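Fruit Prep Table Checklist, With Comments
Falley Community Kitchen
Last revised 28 February 2018

Fruit mornings are back, and we could not be more pleased! The list below is the one we use before, during and after each session at the long white table. It started life as half a page of scribbles and has grown every time somebody noticed something useful, so please keep adding to it. Tick each line as you go and write your comments straight on the sheet.

BEFORE ANYTHING COMES OUT OF THE CRATE

1. Table top clean, wiped twice, no sticky patches near the corners.
OK. Lovely result with the new cloths from Brendov. They pick up dried juice in one go and go through the hot wash well.

2. Covering laid flat, no lifted edges.
OK after a second try. A lifted edge catches the bottom of a bin and everything on it slides. Smooth it from the middle outwards.

3. Table steady when leaned on.
Needs attention. The leg on the window side has a slight rock again. A folded card is doing the job today, but please can we have a proper foot fitted before September?

4. Floor under and in front of the table clear and dry.
OK.

5. Bins empty, clean inside, no cracks along the rim.
One withdrawn. It had a split you could feel with a thumbnail. The rest are in great shape considering how much they get used.

6. Hands washed, cuts covered with blue plasters.
OK. Box of plasters is getting low, reorder at 38.

FRUIT ON THE TABLE

7. Take out one kind of fruit at a time.
OK, and what a difference this makes! We used to have mangoes and melons all jumbled together, and bruised ones went straight past us.

8. Leave clear space between the fruit and the bin.
OK. Plenty of room to turn a fruit over and look at the underneath before it goes anywhere.

9. Dragon fruit: check the skin, the scales and the stem end.
OK. These came from El Fassi and they are gorgeous. We want bright, even colour and scales that are still green and bendy. Brown tips are fine. Brown, dry scales all the way down mean it should be used the same day. Press gently near the stem: a little give is right, a dent that stays is not.
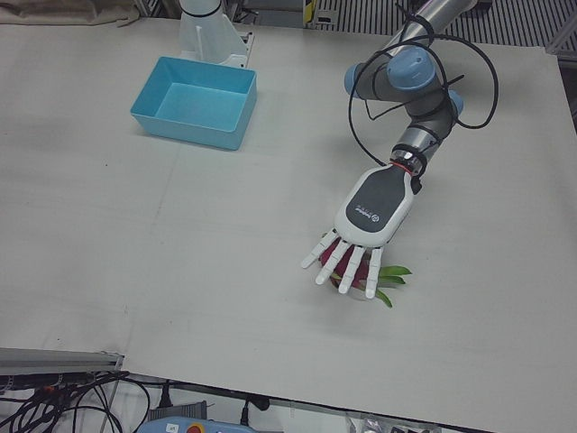 Reading time: 4 minutes

10. Pick up from the top with the fingers spread.
OK. A dragon fruit held this way sits nicely in the hand and you are not pulling on the scales, which tear off more easily than you would think and take a strip of skin with them. The pale blue bin goes a short reach away, so there is no stretching across.

11. Place in the bin, do not drop.
Mostly OK. We did hear one thump. Lower the fruit until it touches the bottom and then let go. It takes a second longer and saves a bruise.

12. One layer only for soft fruit.
OK. Dragon fruit, ripe figs and peaches all count as soft. Citrus can go two deep.

13. Anything split, leaking or mouldy goes in the lidded caddy at once.
OK. Two limes and a very sad plum.

14. Scales used for portions set to zero with the bowl on.
Needs attention. The Terov scale was reading 4 g with nothing in the bowl. Reset and checked against a 300 g weight, spot on afterwards. Please make this check every session, it only takes a moment.

CUTTING

15. Fruit rinsed and dried before the knife goes in.
OK. Yes, even the ones we peel!

16. Boards on a damp cloth so they do not travel.
OK. The big board still wants to wander, so use the thicker cloth for that one.

17. Knives carried point down and never left in the sink.
OK, full marks all round.

18. Pink-fleshed dragon fruit cut on the dark board.
Comment: the juice stains like beetroot. It is glorious on a plate of yoghurt and dreadful on a pale board. Aprons on, sleeves up.

CLOSING DOWN

19. Cut fruit covered, labelled with the time and in the fridge.
OK. Fridge reading 4 degrees.

20. Bins washed, rinsed and left upside down on the rack.
OK.

21. Peelings out to the compost.
OK. The heap is steaming away beautifully.

22. Table covering checked for stains, changed if marked.
Changed. There are spare pieces on the shelf under the aprons.

23. Sheet filed in the green folder.
Still to do when this one has been copied up. If you spot a fruit we have no line for, write it in the margin. Persimmons are next on the list and I can't wait.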